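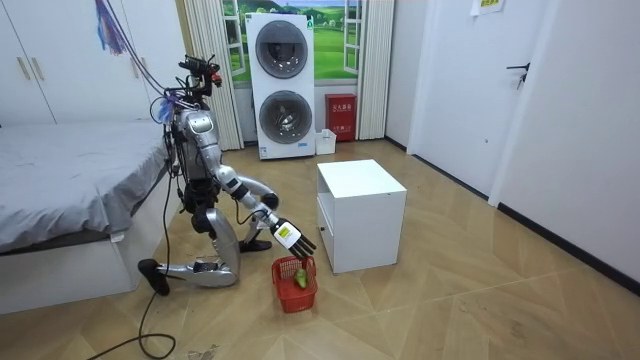 A reader of last month's item on Rukolex asked why the group still bothers with kneeling, when a longer arm would reach the floor just as well. Two others wrote in to agree. The group's reply is that a long arm tips a standing robot forward, and most of its early falls came from that.

The current work trains the crouch and the reach as one movement. In the older method, now called Lehner after the test flat where it was tried, the robot got down first and planned the grasp afterwards. Rukolex lets the hand target shape the pose of the legs from the start – so a basket a little further off gives a different kneel.

Over 100 trials with fruit in baskets on the floor, the joint method failed 13 times. Most failures were fingers catching the rim, and 5 were lost balance. Getting back up is still scripted and slow. The code goes to Cisatia in July for a repeat on their own robot, with harder floors and a lower basket.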